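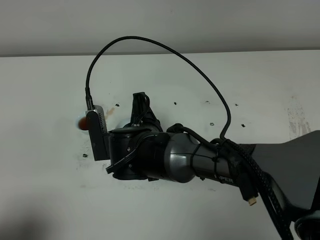 The result that Ngozi Uzor did not like was on page five of her own thesis draft. It said that the arm learned better when it was allowed to hesitate. She had written this sentence in February and had been proud of it for one evening. Now she sat on the high stool beside the white table and read it again, with a pencil in her mouth. The arm had its gripper pointed up and a little back toward the wall, like the hand of a pupil who knows the answer, and the long black cable of the camera went up and over in its wide loop and came down again on the forearm. The red thing was in its white ring. Near it was the brown stain, which Idrisa Massawe said was tea and Brian Urio said was older than tea.

"You are reading page five," said Idrisa from the door.

"I am reading all of it."

"You have been on page five since I went for bread."

He put the bread on the shelf, far from the table, as the rules of the laboratory required. The rules had been written by Nahuel Salinas, who was the head of the group, and there was a rule for bread.

The method was simple to explain, and Ngozi had explained it to her mother by telephone. A person guided the arm through a task many times, and each time was recorded. Later a program studied the recordings and tried to do the task alone. Every group that she knew of cleaned the recordings first. They cut out the pauses, the places where the person stopped and thought. A pause taught nothing, everybody said. It only taught the machine to stand still.

Ngozi had 862 recordings. She had cleaned them as everybody did, and trained the program, and it was not bad. Then one night she had given the program the wrong folder by mistake, the one with the pauses still inside, and in the morning it was better. She did the whole thing again on purpose. It was better again.

"Nahuel will ask whose pauses," Idrisa said.

"I know what he will ask."

"So, whose?"

She turned the draft over and showed him the back of page five, where she had made a table by hand. Brian had made many recordings and almost never paused. He moved as if somebody was waiting for him in the street. Idrisa paused at the beginning and then not again. But 286 of the recordings had been made by Faith Mussa, who had left in the winter for a job in Akumberg, and Faith paused always in the same place, just before she closed the fingers.

"When I take out Faith," Ngozi said, "there is no result."

Idrisa sat down. He took the page from her and held it close to his eyes, although he had good eyes.

"Then it is not that the arm learns from hesitating," he said slowly. "It learns from Faith."

"Yes. And I cannot write this. I cannot have a chapter with the title Faith."

"People have had such chapters."

She did not laugh, but she took the pencil out of her mouth.

In the afternoon she telephoned to Akumberg. It rang for a long time. Faith was in a noisy place, a canteen maybe, and had to be asked everything twice.

"Before I close?" said Faith. "Did I stop?"

"Every time. For almost a second."

"I did not know this." There was a sound of plates. "Wait. I think I was looking. You know how in the camera the fingers hide the thing, when you come near? I was waiting until I was sure I could see it. After that I closed."

"You were looking," said Ngozi.

"What else would I be doing?"

Ngozi wrote it on the back of the page, under the table. She wrote: pause = look? Then she crossed out the question mark, and then she wrote it again, smaller, because she was honest and it was only one telephone call.

"How is Brian?" asked Faith.

"Fast."

When the call was over she went through Faith's recordings one after the other, only the second before the fingers closed. In the first 14 the arm drifted a little to the side each time, so little that she had taken it for the shaking of a tired hand. It drifted until the red edge came out from behind the finger, and there it stopped.

Idrisa had cut the bread without asking her. She ate it standing in the corridor, according to the rule, and then she went back in and switched on the light over the table.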